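Two arms and a smoko table

August 20, 2021

So the arms have been at Jimon since June and people keep asking me how it's going, usually in the tone you'd use for a sick pet. It's going fine! Mostly. Let me have a bit of a whinge and a bit of a rave.

We do small parts. Sorting, placing, boxing up orders for Burine and a handful of smaller customers, 285 trays on a normal day and more when Burine has forgotten to order something (they always have). I've been on the bench for years and my wrists know it. When the boss said we were getting two robot arms to take on some of the pick-and-place, my first thought was my job and my second thought was my wrists, and I'm a bit ashamed of how close the race was.

Nobody's been let go. Hours did shift around, though, and I don't want to skip over that. Two of us moved off the bench and onto setup and checking, and I'm one of them. I did a short course through Imhof, got a 50 cent pay rise — yes, per hour, yes, I laughed too — and now I spend my mornings positioning things on a mat and watching a gripper have a go at them.

What I miss is the talking. On the bench your hands ran themselves and you could yarn all shift. Setup takes your whole head. If a part sits a bit skew you have to notice, and you can't notice much while hearing about someone's kitchen reno.

The colour of everything matters now too, and the mat matters, and I've become a person with opinions about masking tape.

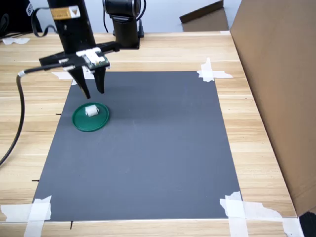 The test bench: dark mat, green lid, little white block on top.

My wrists are heaps better, by the way. I can open a jar again. I'd like the folks still on the bench to get a turn at setup before Christmas, and I've said so, and the answer was "we'll see how the Jultov order goes". Which I've heard before, about other things. I'll ask again next week.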